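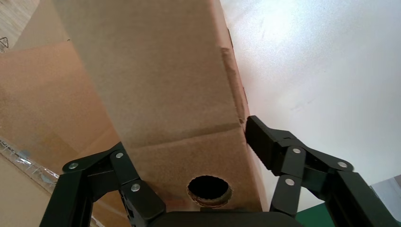 # Re: [kit-and-spend] Second-hand arms, new arms, or wait till January?

14/09/2019

Replying below the quote, as the list rules demand, although I notice the last six of you didn't.

> We're a small packing outfit and we've been told there is money for "some automation" provided it is spent before anyone remembers it exists. The job is opening cartons, lifting out whatever is inside, and getting rid of the foam. I have a quote for the Trusus two-arm bench and another for a single Agbeko arm with a promise that a second can be bolted on later. The Agbeko is a lot cheaper. My boss has asked why we need two arms when the person doing the job now "mostly uses one hand anyway". Has anyone been through this? What did you forget to put in the budget?

Your boss should try opening a carton with one hand while the other is in a pocket. Film it. Attach it to the business case. I'm fairly sure it would have saved us a meeting.

We went through the same thing at Grornuvus last year, with nearly the same two quotes, and I've been saving up my grievances. They're in the order they cost us money.

## The arm is the cheap bit

I exaggerate, but not by as much as I'd like. Our first budget had one line that said "robot" and one that said "misc". Misc won. By the time we'd finished it had swallowed the bench, the guarding, the grippers, the spare pads, the cable that was 16 centimetres too short, the cable that replaced it, and an electrician who had to come back for reasons that were put down on the invoice as "access".

Get every supplier to quote with grippers as their own line. Ours were left off the first quote altogether, and when I rang up I was told that most customers "like to choose". I suppose most customers do like to choose something on the end of the arm.

## Cardboard is not a standard part

Every demo you'll be shown uses a crisp new box with square corners. Ask to bring your own. Bring the ones that have been through a courier, with creases across the face and nicks down the edges, and holes with torn rims. If you sell anything heavy, bring one of those as well. We took a boot full of our worst to the Trastovton showroom and learned more in an afternoon than from the whole brochure, which is a very handsome brochure.

Flaps deserve their own line in your planning. A flap that stands up in the middle of a carton is a wall as far as a gripper is concerned, and somebody has to decide whether the arm folds it back, goes around it, or waits for a human to come over and sigh at it. We budgeted for nothing and got the third one.

Foam is the other thing. It comes out easily enough if you're a person with fingertips. Ask the supplier to show you foam coming out of a carton, corners included, and don't accept a cube sitting on a table as a substitute. 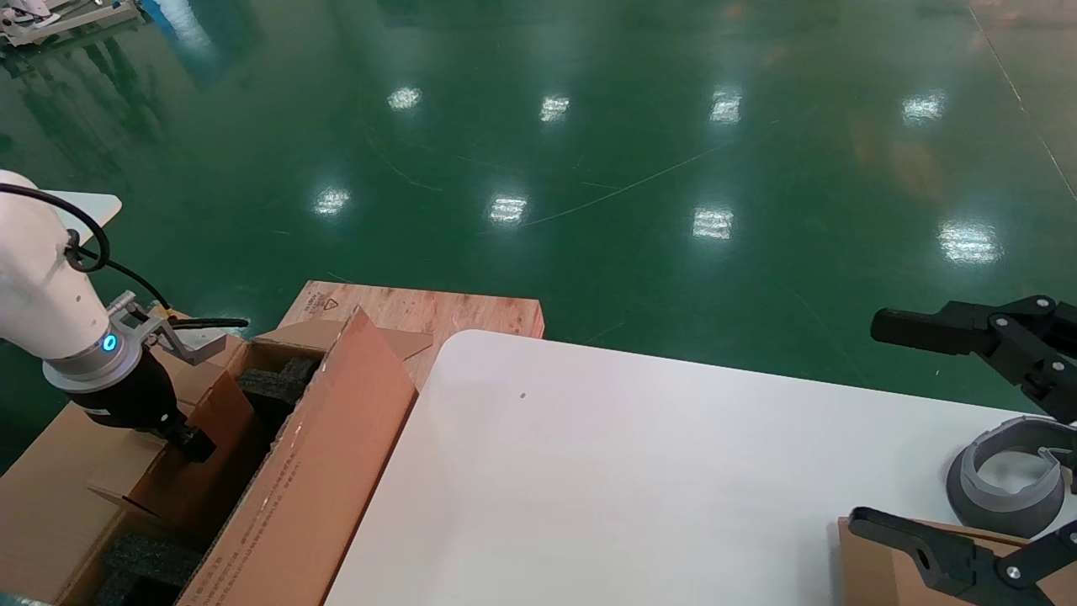 *Carton with the flaps open and the dark grey foam in it, a white arm reaching in. Two more black grippers over by the table.*

## One arm or two

Get two if you can possibly afford it, or get a written price for the second one that holds for a fixed period. "Can be bolted on later" is true in the same sense that I can be fit later. Our quote for the later arm came back with its own bench modification, its own controller and its own training day, and the saving we'd been so pleased with went out the door in the same week.

If you do end up with one, put money aside for a fixture to hold the box. A carton with nothing in it weighs next to nothing and will go for a little walk when pushed. Ours was a board with a couple of stops screwed to it, and it remains the best value thing in the building.

## Cables, floor, lights

Have somebody draw where the cables go at full reach, including over the box and not just neatly down the back of the arm as in the drawings. Then add slack. Then add a spare.

If you've got a shiny floor, mention it before anyone sells you a camera. Ceiling lights come up in a glossy floor rather nicely, and I'd want to know beforehand what the vision software makes of them. That conversation is free now and billable in January. The same goes for a white table under bright lights. We allowed nothing for lighting and ended up buying blinds.

## Numbers, such as they are

I can't post the full sheet, but these are the lines we missed, in dollars:

- spare finger pads, first year: 495
- freight and a pallet nobody wanted back: 1,043
- tape, test cartons and other glamour: whatever was in the tea tin

None of these will sink you. What annoyed our finance people was that they arrived one at a time, each with a cheerful email from me. Put them all in at the start and you'll look like you know what you're doing.

On waiting till January: I wouldn't, if the money really does vanish. But ask both suppliers what their lead times are and then ask what happens to your deposit if they miss them. Trusus answered in a paragraph. Agbeko sent me a link to their terms, and I'm still reading.

Happy to send you our blank budget template off-list. It has a "misc" line. I couldn't bring myself to delete it, but it's now a good deal smaller and I have to explain it in writing.

Cheers from the Grornuvus packing bench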